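Last updated: April
Posted Friday by Edgardo Evangelista, minutes secretary

Jivthorpe Horror Film Society: minutes of the monthly meeting

Meeting opened at 7.40pm, ten minutes after the chair first asked for quiet. Minutes of the last meeting agreed, apart from the word "shambles", which stays in.

1. Autumn all-nighter. The Jemwood has offered its small screen for £273, heating extra. Four films, werewolves only. A motion to count a were-hyena picture as a werewolf film was put, debated at greater length than the budget, and carried by 2 votes.

2. Running order. The subtitled one goes first, while people can still read. Zaugg, our projector supplier, wants the list by Friday. 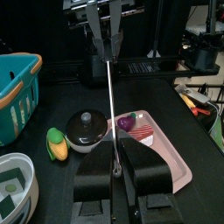
Will the all-nighter have a break for food?
After the second film, for 21 minutes, and the bar will be shut.

3. Members' poll. We received 724 nominations for best transformation sequence, a fair number in the same handwriting. Agreed to allow one vote each next time. The member concerned abstained.

4. Wonden trip. The coach is booked for the vampire double bill. It leaves at 5pm and will not wait for anyone in a cape.

5. Any other business. Complaint that last month's film had no monster in it. The chair said the monster was grief. Complaint upheld.

Closed 9.15pm.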